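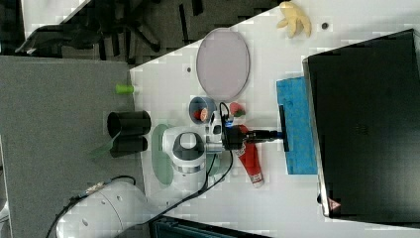 Blue sponge on the white table, with the plates still out.

Wipe last. That's my whole argument, and I will now take far too long over it.

I was brought up to wipe as you go. Cloth in one hand, plate in the other, lift, wipe, put back. My mother did it, the tea room at Prandberg did it when I worked there (11 summers ago, same smell of bleach). And it's rubbish. You wipe round things. You leave rings. You pick up a bowl, do the patch under it, put the bowl down again on the patch. Why? The bowl has a bottom too.

White tables are the worst for it, or the best, depends how you feel about knowing. Ours at Stustberg is white and wide and it collects. Bowls, plates, a tube of somthing, fruit. And people come past, see a mess, and reach for the sponge first, as if the sponge was the tidying. The sponge is the cleaning. Different job. Tidying means the bowl goes where bowls live.

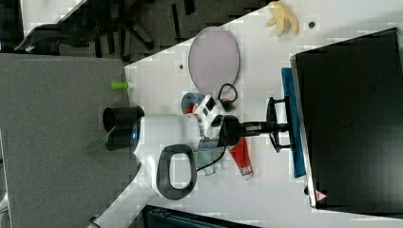
Red tube with a white cap, lying on the table near a blue cup. Tubes never stand up.

Take the tube. Can't stack it, can't stand it, rolls if you look at it. Small things like that are why tables never get done, in my opinion, not the plates. Plates are easy! A plate has a cupboard. Tubes have no cupboard. So the tube gets moved left to wipe, moved right to wipe, and at 9 o'clock it is still there and you're going to bed.

So: little things first. All of them, into one bowl if you must, carry the lot off. Then the big flat stuff. Then look at the bare table for a second, enjoy it, then wipe. One pass, far edge to near. Takes me 54 seconds, I timed it, I'm not proud.

My other half says two passes, one wet one dry. Fine. But still at the end.

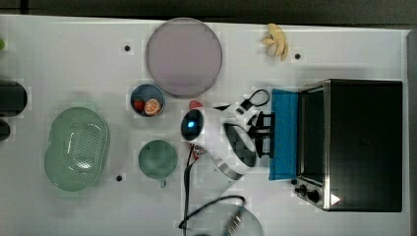 Orange slice in the little bowl, green colander to the left, blue cloth folded over on the right.

And fold the cloth. A folded cloth has a clean side waiting, a scrunched one just has more of the same. I had a big argument about this at the Jeddale allotment lunch and lost, 2 votes to everybody else's. Scrunchers, the lot of them. They say it gets in the corners. What corners, its a table.

I know what the wipe-as-you-go people will write in. That you never get to a bare table in a real house, so you'd never wipe at all. Maybe true with toddlers. Less true for the rest of us, who could shift a colander and a mug in the time it takes to moan about them.

Anyway. Kettle's gone, and there's a mug on my table that wants moving.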